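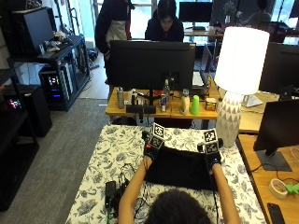 Cloth handling station, sensor gloves with marker cubes on both hands.

Istedgate: Gripper and Glove Comparison, Safety Checklist
Inspection date: 2026-05-29
Units compared: Odera, Dinier

1. Glove cables clear of the wearer's forearms
Comment: Acceptable. Secure slack before each run.

2. Marker cubes firmly seated
Comment: Checked on 2 gloves. No movement found.

3. Drinks kept off the work table
Comment: Acceptable. Containers on the adjoining desk should be moved further back.
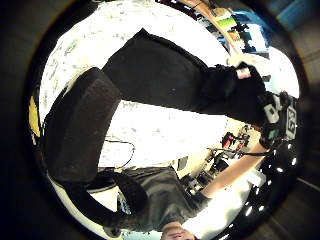

4. Camera view usable at close range
Comment: Odera passed 31 trials. Dinier lost tracking in 8 and is to be retested in September.

5. Floor cables secured
Comment: Open. Covers required behind the shelving.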